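Onditside Home Notes

Home | Kitchen | Toys and Playroom | Workshop | Laundry | Contact

Cleaning and storing plastic play food

Last updated: February

Most play food is moulded in one of three ways: hollow blown plastic, solid or foam-filled plastic, or vinyl over a plug. The cleaning method depends on which one you have, so sort the set before filling a bowl. Squeeze each piece gently. A hollow piece gives a little and springs back, and it usually has a pinhole or a seam somewhere. A solid piece does not give at all. Foam under a painted skin dents and recovers slowly.

Hollow pieces should not be submerged. Water enters at the pinhole and stays there, and after a few weeks black specks come out when the piece is squeezed. Wipe these with a cloth wrung out in warm water and a drop of washing-up liquid, then with a second cloth in plain water. If a piece is already wet inside, hold it pinhole down, squeeze it out over the sink and leave it on a rack for 2 days. If specks still come out after that, throw it away.

Solid pieces can go in the bowl. Keep the water at 50 degrees or below. Hotter water softens thin stems and leaves and can lift the paint where one colour meets another. Do not use the dishwasher, even on the top rack. Foam pieces get a damp cloth only.

Glossy vegetables show every mark. Aubergines, peppers and tomatoes are the worst for this, and a scouring pad will leave a dull patch that cannot be polished out. Use a soft cloth and work along the length of the piece. For felt-tip, try a little toothpaste on a cotton bud, on the underside first. For sticker glue, rub in cooking oil, wait 10 minutes and wash it off. Nail varnish remover dissolves many of these plastics and should be kept well away.

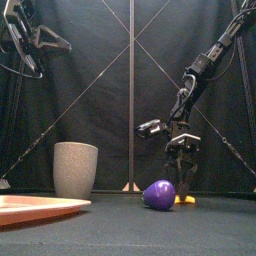

Ita Geraghty writes that the toothpaste took off the pen but left a faint haze on her dark pieces, and that she now uses a white pencil rubber instead, which is slower and leaves the shine alone. She also points out that red and purple pieces fade if the crate is kept under a window. Hers was on a south-facing sill for one summer and the tomatoes went orange on one side.

Both points are fair. The rubber works on most plastics provided it is clean; a dirty one smears. For fading there is no remedy, so choose a shaded shelf or a box with a solid lid.

Drying. Stand pieces on a rack with the stem end up. Water collects under the cap where the green part joins the body, so run the corner of a dry cloth round the join before putting anything away. Check the join for looseness at the same time. A cap that turns or lifts is a small part and the piece should be kept from children under three until it has been dealt with.

Storage. A set of 23 pieces fits a 16 litre crate with room to spare. Put solid pieces at the bottom and hollow ones on top, or the hollow ones dent. Do not store painted pieces against soft vinyl: the two can stick together over a warm season, and the paint comes away on separation.

Related pages
Getting felt-tip off painted shelves
Wooden blocks: oiling and sanding
Crate sizes compared
Washing dolls' clothes by hand
Loose lids and missing catches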